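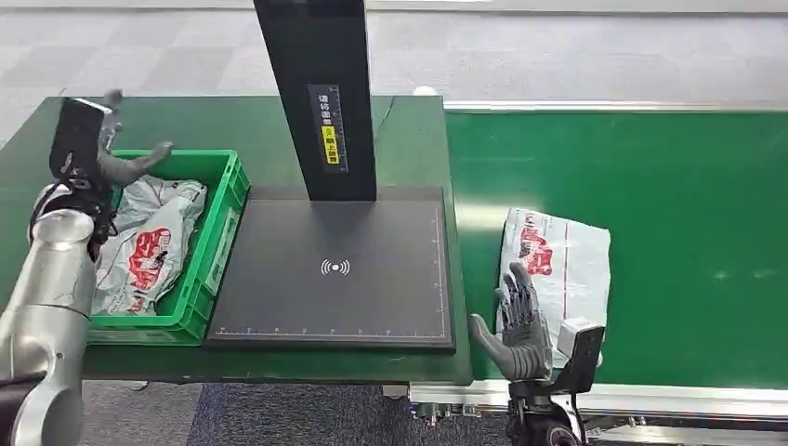 Slide 1. Parcel station with scanning post, crate and outgoing belt, Lusero returns hall.

Speaker notes: Automation at the sorting bench and the work of the people beside it
Presented by Kuo-hua Tsang, Operations and Workforce Planning, Lusero

Slide 1 (leave on screen while people are being seated)

Good morning, and thank you to Adow for hosting this session. I have been asked to speak on what changes for staff when a robot is placed at a workstation that people have used for years. I shall keep to one station and to one kind of parcel, the soft plastic mailing bag.

Please look first at the crate on the left and the belt on the right, with the scanning post between them. A bag is lying in the crate and another is on the belt. The label on the post asks for the waybill to be placed facing up. That instruction was written for people. It applies equally to the machine, and a good part of this talk concerns how difficult it is to follow.

Pause. Allow time for those at the back to read the slide.

Slide 2. The job before the change

The hall handles 2,000 parcels on an ordinary shift. Before the change, each bench was staffed by one sorter, who took a bag from the crate, found the waybill, turned the bag over if necessary, passed it under the scanner and placed it on the belt.

The written job description gave this one line: "Scan and forward." When we sat with the sorters and asked them to talk us through a shift, the account ran to several pages. They flattened bags with the side of the hand so that the code would read. They set aside bags that felt wet. They knew from the weight that a shoe order had come back with one shoe. None of this had been recorded, and none of it was in the specification we first sent to the supplier.

I would ask colleagues who are planning similar work to carry out this exercise before the specification is signed. We did it afterwards, and the contract had to be amended.

Slide 3. The trial

The trial covered 4 benches and began in October. The control software is Jinona, which also records every item the robot passes to a person. Benches outside the trial continued as before, with the same targets.

On the first full shift the robots completed 931 parcels without help. The remainder were finished by hand. By the end of the trial, 88 per cent of parcels at the trial benches were scanned and placed on the belt with no one touching them. The figure does not include boxes, which were routed elsewhere throughout.

If asked about speed: the robot is slower than an experienced sorter on any single bag. It does not slow down towards the end of a shift. The two facts should be given together.

Slide 4. Where the machine stops

Soft bags fold. The waybill may be inside a crease, or on the underside, or stuck across a seam. A sorter deals with this without looking. The robot will try again a set number of times and then call for assistance. In the early weeks the call was a loud tone, which staff on the neighbouring benches found wearing. It was replaced by a lamp at their request.

Slide 5. The new role

Each pair of benches is now looked after by a station attendant. All attendants are former sorters from the same hall. They clear the items the robot cannot finish, check the crates before they are loaded and decide when a bench should be stopped.

The last of these duties was the subject of long discussion. Under the old arrangement only a shift leader could stop a line. We concluded that the person standing at the bench must have that authority, and that using it must not count against anyone in a performance review. This is now written into the site agreement. I regard it as the most important outcome of the trial.

Slide 6. What staff told us

Read these slowly. They are used with permission and without names.

"My wrists are better. I am more tired in the head."

"I used to talk to the person opposite. Now there is a machine opposite."

"I want to know why it failed, and the screen gives me a number."

The first comment led us to shorten the period between breaks for attendants. The third has been taken up with the software team, and the fault codes now carry a short written explanation. We have not yet found a good answer to the second. Moving the benches closer together was considered, but the walkways would have become too narrow.

Slide 7. Pay and grading

The attendant post was graded one step above sorter. Training is given in paid hours. No sorter was required to apply, and those who preferred to remain at the manual benches have done so. I am not able to say how many manual benches will be kept in the long term, and I have told staff the same.

Slide 8. Next steps

The Tang site will adopt the same arrangement next. Its sorters have already visited our hall and spent a morning with the attendants, without managers present. Their list of questions is attached to the handout, together with our replies.

Take questions. Queries about contract terms should be referred to the Lusero purchasing office.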